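Stundville cell: progress report to Brinix
Thu 18 December
Prepared by Perrine Sabatier, with notes from Ozan Oral and Lionel Poulain

Summary

The arm has been back in service since the second week of the reporting period. The simulated copy of the cell now runs on the same control software as the arm itself, and we have used it to rework the maintenance routine. One item is behind plan, the spare wrist joint, and one cost has gone over. Details are below.

Repair of the arm

The fault in the May report (the arm stopping with a position error on joint 4) was traced to the encoder cable. The sheath had worn through where it passes the clamp. Lionel fitted a new cable and moved the clamp further down the link so that the cable has more slack when the wrist turns. He also changed the two gripper fingers, as the old pair no longer met evenly at the tips.

After the repair the arm was run for 1,000 cycles at half speed and 4,000 at full speed. It stopped once, at cycle 3,047 of the full speed run, on a door switch. The switch was replaced and the run was completed without a further stop.

Wrist camera and simulated cell

Most of Ozan's time went on the simulated cell. The first version used an ordinary flat lens for the wrist view, and the settings we worked out on it were no good when moved to the real arm. It now has a wide fisheye lens. The open fingers stay in view in front of the arm, with the floor and the foot of the post beyond them.

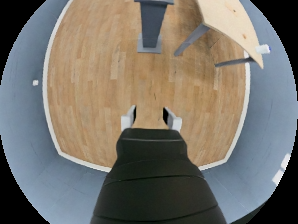 The lens figures are kept in one settings file, which both the real and the simulated cell read at start-up. Before this there were two files and they had drifted apart. Any change to the file now has to be signed off by Ozan or Séverine Leblanc, and the old copies have been removed from the cell computer.

We use the simulated cell mainly for three jobs: trying a new home position, checking reach towards the post and the table, and rehearsing the recovery moves after a stop. The recovery moves were the ones that used to cost us most. Staff would jog the arm by hand from wherever it had halted, and on two occasions last winter it was driven into its own joint limit. There is now a written sequence, tried first in simulation and then on the arm at low speed with Lionel at the stop button.

Routine care

The weekly check has been cut down to one page. It covers the base bolts, cable clamps, finger screws, lens cleaning and a calibration check at the home position. Grease and belt tension stay on the quarterly list. Séverine has trained 7 members of staff on the weekly check and they sign the sheet kept in the cell folder.

The calibration check still takes too long. We would like to bring it down by using fewer target positions, but want a full quarter of readings first.

Problems and changes to plan

The spare wrist joint ordered from Llanos has not arrived. The supplier has given two delivery dates and missed both. We have asked Bullix to quote for the same part.

The parts budget is overspent by nearly a tenth, all of it on the cable and door switch. We propose to cover this from the travel line, which has hardly been used. Jacqueline Hoarau has the figures and will send them separately.

Next period

Fit the spare wrist joint when it comes and keep the present one for rebuild. Finish the recovery sequence for stops near the table. Repeat the full speed run after the quarterly service and compare joint temperatures with this one.

We need a decision from you on the travel line before the Bullix order can be placed.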